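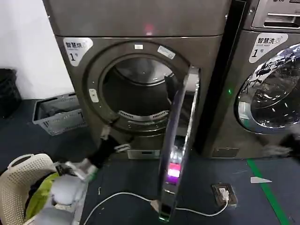 最終更新日:2025年4月29日

洗濯物を乾燥機から出す。毎日のようにやっているのに、人に教えろと言われると急に言葉に詰まる動作のひとつだと思う。どこをつかむ? どのくらい引っぱる? 袖が奥で絡まっていたら? ロボットに覚えさせようとすると、この「なんとなく」が全部、手本の形で必要になってくる。

というわけで、家事ロボットの学習データを集めている「Lurik」という小さなチームにお邪魔してきました。やっていることは地味です。人が腕を操作して、服をつかみ、引き出し、かごに落とす。うまくいったら1本、もう一度。失敗してもすぐには捨てず、別の棚(フォルダのことです)に入れておく。この日の目標は116本と聞いて、思わず聞き返してしまった。

収録の管理には「Wilska」という自前のソフトを使っていて、これがなかなか口うるさい! 同じ置き方が4回続くと、次は服を変えてくださいと画面に出てくる。黒い服ばかりで練習すると黒い服しか取れない子に育つから、だそうで、なんだか離乳食の話を聞いているみたいだった。私も横で服を丸めて放り込む係をやらせてもらったのだけれど、「もっと雑に」と何度も直された。人間、雑にやろうとすると妙にきれいに丸めてしまうんですよね。 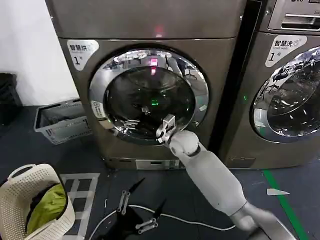
個人的にいちばん聞きたかったのは、扉のことだ。服をつかむ話はあちこちで読むのに、その手前の扉の話はあまり見かけない。チームでは扉の開閉だけを「Boros」と呼ぶ別のデータ集に分けていて、こちらのほうが手ごわいという。メッキのようにぴかぴかした丸い縁は部屋を映し込むし、窓のガラスにも赤や緑の光が浮かぶ。カメラから見れば、どこまでが扉でどこからが映り込みか、迷っても無理はない。銀色の2本指を当てているのは縁の右下で、私なら深く考えずに手をかけるあたりだけれど、指先が少しずれただけで引く向きも変わってしまう。だから触れる位置をちょっとずつ変えた手本が欲しい、という話になる。

操作もやらせてもらった。結果は、50分粘って使えるのが2本。言い訳をすると、自分の手ではないものの指先に神経を通すのは、想像よりずっと疲れる。肩が固まる。慣れた人の動きは見ていて退屈なくらい滑らかで、迷いがない。ところが学習用には、迷って持ち直したときの記録もちゃんと役に立つそうで、私の不器用な収録も「持ち直し」の札をつけて残してもらえることになった。ちょっとうれしい。

集めたデータは「Carna」という学習モデルに渡される。次の大きな学習は9月の予定で、それまでにタオルとシーツを増やしたいとのこと。シーツは本当に大変らしい。端を探しているうちに全部出てきてしまい、かごに入りきらず床に広がる。それは私も家でやっています、と言ったら、その手本はもう100本を超えていますと返された。

帰宅してから自分の洗濯物を出すとき、つい手元をじっと見てしまった。右手でつかんで、左手で扉を押さえて、靴下を一つ落として、拾う。収録するなら、靴下を拾うところまでを1本にするのか、そこで切るのか。今度行ったら聞いてみるつもりだ。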